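Tuesday, late

Budget night again! I sat down after dinner meaning to spend an hour on the equipment plan for next year and of course it ate the whole evening. The Flumorgate quote finally came in, and it's 3728 for the second arm, before the spare fingers, before the mount, before anybody ships anything. I had written 2000 in the spreadsheet back in May. I don't know what I was thinking (I do know, I was thinking of the used one from Tunodby, which sold while I was still making up my mind).

So I've been going back over what we really need it to do. Most of the work is still snack bags and drinks, small light things off a table, and for that the pale fingers we have are fine. What I'd love is a second arm so one can be down for service while the other keeps going. That's the whole argument, and it looked a lot stronger in my head than it did typed out.

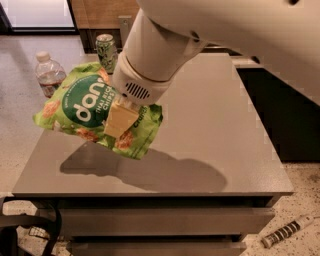
Akosua Owusu wrote back before I'd even finished my tea that I should stop pricing arms and start pricing fingers, and that a drawer full of spares would save us more lost days than a second machine sitting next to the first. She also wants to know why there's no line for repairs. Fair! There is no line for repairs. I put one in and then sat looking at the total for a while.

We use cookies to remember your preferences. Accept | Manage settings

Plan B, then: ask Pradasska if they'd rent us one for 2 months, buy 7 sets of fingers now, and push the big purchase to the next round. Vlad the spreadsheet (yes, it has a name, it drains me) says we can just about manage that – as long as the rental comes with the mount. I'll call them in the morning and ask about shipping too, which I forgot last time.

Bed. The Flumorgate quote is good for another week anyway.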